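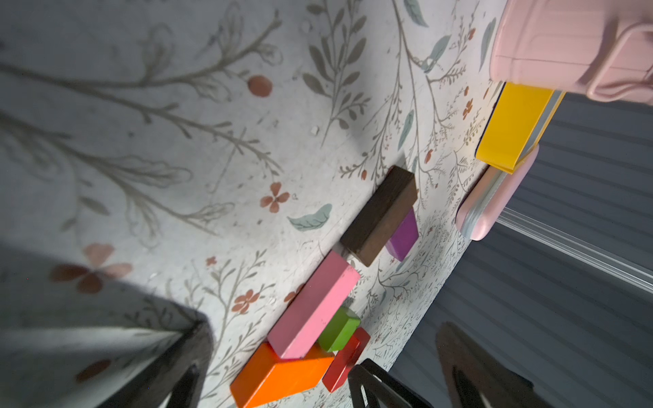

Figure 1. Wooden blocks on a tabletop with a leaf and berry pattern.

Warm or Cool? How People in Drollmont Name the Colors Around Them
Final project report, Language and Society
22 November 2019

Introduction

Our group got interested in color words after an argument over a winter coat. Two of us called it green and two of us called it gray, and all of us were completely sure! We started reading and found out that people have been studying this for a long time. Languages divide up colors in different ways. Russian, for instance, has separate basic words for light blue and dark blue, and plenty of languages use one word for both green and blue. We wanted to know how much disagreement there is among people who share a language and even a town.

Our question was: which colors do English speakers in Drollmont agree on, and which ones start fights?

What we did

We made a set of painted cards using house paint samples mixed at the Puvell hardware store, which was really patient with us. Each card was a single flat color about the size of a playing card. We set up a folding table at the Simura Street library and later outside the Zamani market, and asked people to give one word for each card. They could say anything they liked. We only told them not to take too long.

In the end we collected 996 answers. We threw out 245 of them, mostly from the first afternoon at the market, when the sun was going down and the cards looked much more orange than they should have. It hurt to lose them, but the library answers were all given under the same ceiling lights and we didn't want to mix the two. We also left out answers where somebody gave two words and wouldn't pick.

What we found

Pink, purple and brown were the easy ones. Nearly everyone used the plain word and moved on to the next card. Yellow was easy too, except for the mustard card, which got called gold, tan, brown and "baby food."

The muted colors were where it got fun. Our sage card was called green by most people, but gray came up a lot, and one person stood there for a good minute before deciding on "dusty." The terracotta card was even worse (or better, depending on how you look at it). We heard orange, red, brown, rust, brick, clay and salmon. People who told us they sewed or painted used more specific words and answered faster. We didn't expect that second part, and it was probably our favorite result.

Teal caused the most talking. Couples who came up together often disagreed, and then wanted to see each other's answers for all the other cards.

Problems

We didn't ask anyone about color blindness, and we should have. The order of the cards was the same every time, so the gray-blue card always came right after bright blue, which may have made it look grayer. Also, some 300 of our answers came from one Saturday at the library during a craft fair, so sewing people are probably overrepresented.

Next steps

In March we'd like to run it again with shuffled cards and fabric in place of paint.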